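Sarora hand gripper, two months in

I bought the Sarora in December for teaching a folding robot how to pick up laundry. It cost less than the Godoy and arrived with 27 screws, 8 of them spare, which I took as generosity. I now take it as a forecast.
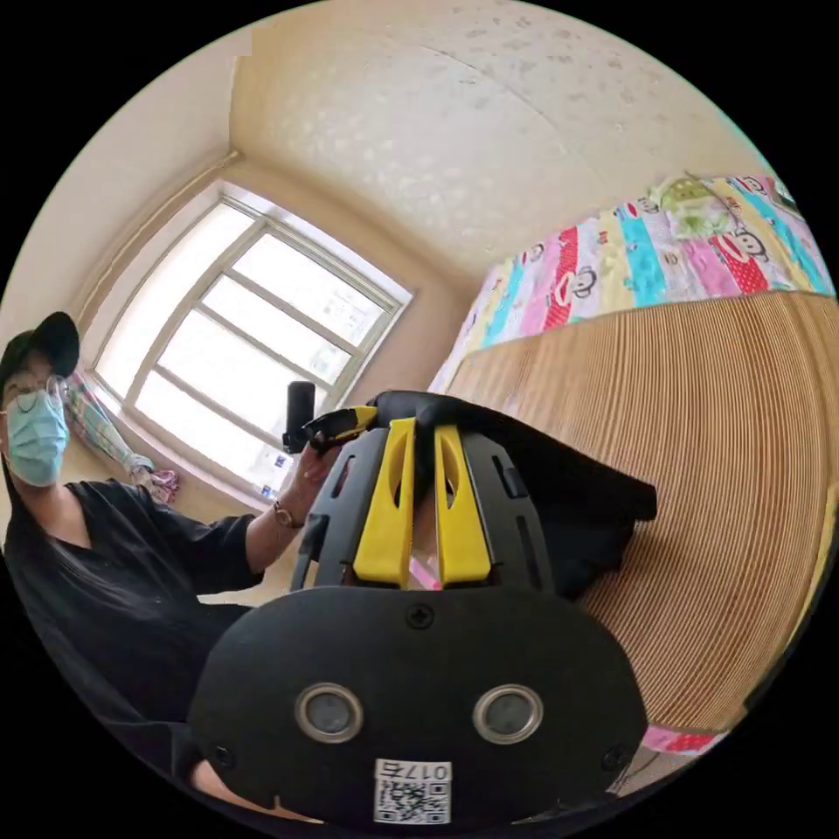

The fault showed up on dark cloth. Every so often the jaws hang closed after release, the log says "open", and you end up towing a shirt across the bed like a tugboat. The log held 1,460 grasps when I gave up arguing with it.

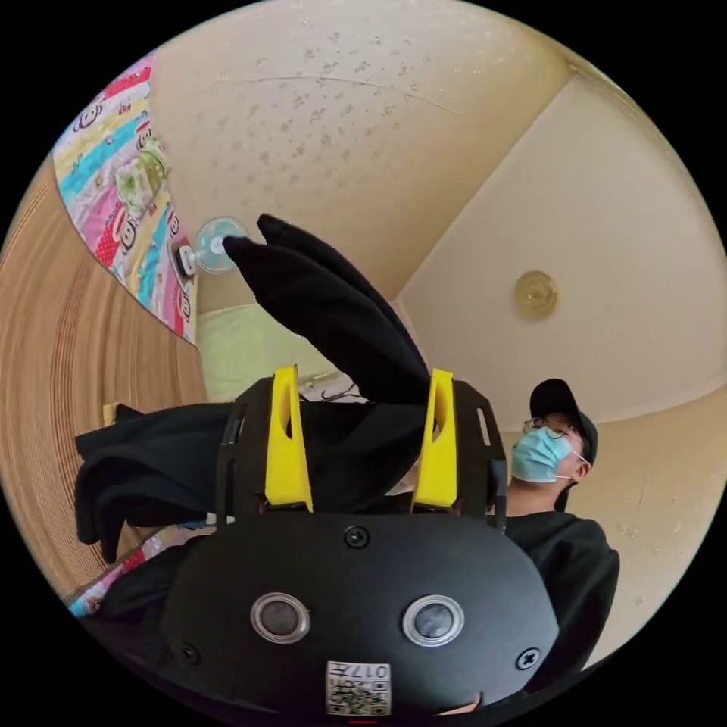
Support sent a firmware fix. The jaws now let go promptly – sometimes before you ask. Keep your thumb out of the linkage, too. It pinches. Two stars until they fix the release.
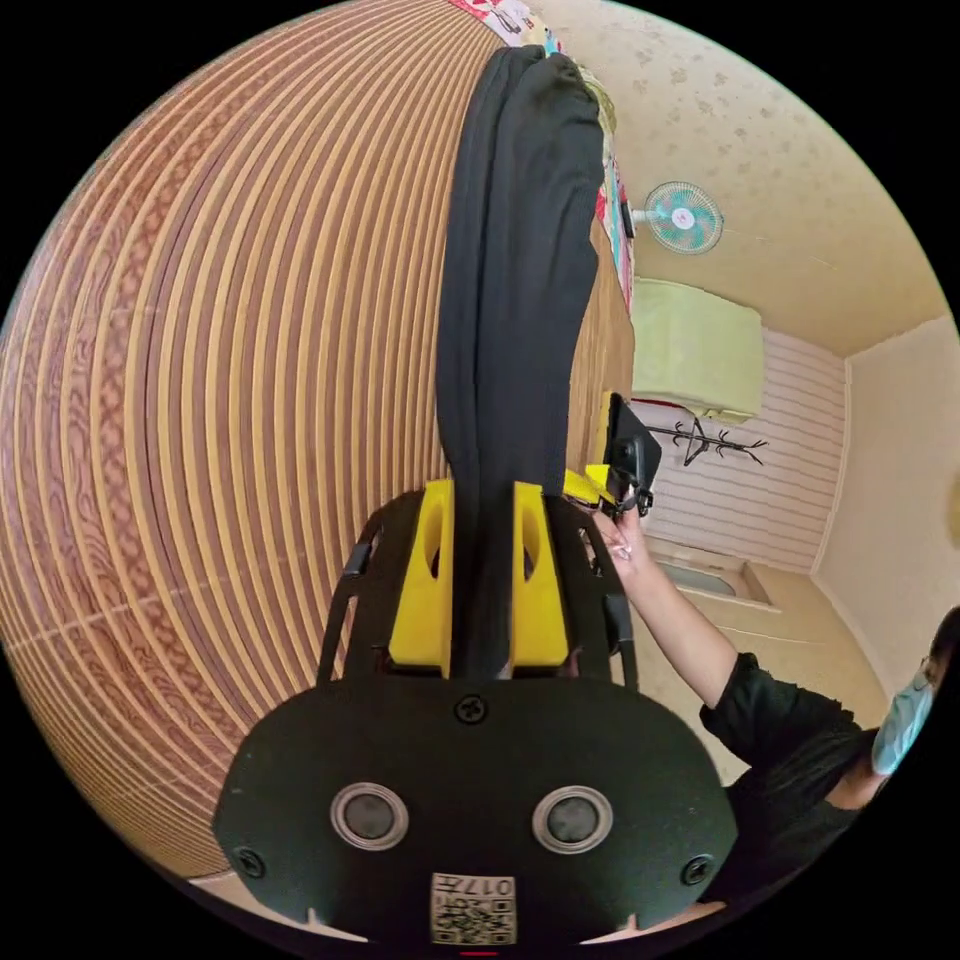 Black cloth between the yellow fingers, the Sarora's least favorite job.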